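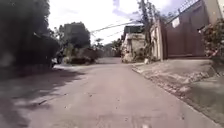
The case for painting a center line on a residential street is usually made by people who have just had a close call on one. I understand the impulse. I have also spent enough years reading pavement reports to think the line is the wrong purchase in most places, and that the money should go into the surface and the hedges.

Take a typical local street of the kind Callano has by the mile. It is wide enough for two cars to pass with one more parked at the edge. It has no markings. Drivers position themselves by the curb, the parked vehicles and whatever is coming the other way, and they slow down when any of those is unclear. A center line removes part of that uncertainty. The driver gets an assigned half of the road and tends to use it at a steadier and slightly higher speed, including past the driveway where a child is backing out a bicycle.

The council's draft program covers 44 streets. Pierina Bortolotti, who prepared it, argues that markings are cheap and visible, and on cost per foot she is right. But paint laid over a patched surface wears unevenly. The patches settle at a different rate from the original asphalt, loose stone collects along the joints, and tires grind it into the line. On Koltthorpe, repainting was needed after 2 winters. That expense does not appear in the draft.

Vegetation is the larger omission. A mature hedge or an overhanging tree does three measurable things to a street. It shortens the sight line along that edge, it hides all or part of a parked car, and on a bright day it puts half the pavement in deep shade next to half in full sun. The eye adapts slowly across that boundary. A pothole or a gray cat in the shaded half may not register until the car is nearly on it, and a white line does little for either.

I am not asking for the trees to come down. Shade extends the life of the binder and makes the street tolerable in August. What I want is a pruning clearance that is checked each October, with the owner billed if the work is not done. The code already allows this. Last year the city sent 39 notices and followed up on almost none.

The remaining point is crests. Where a street rises and drops out of view, a short length of line on the approach is justified, and I would support it. That is a spot treatment. It should be budgeted as one, and the rest of the paint money moved to crack sealing.

Contact the editor | Copyright Dronell Local Review | Back to top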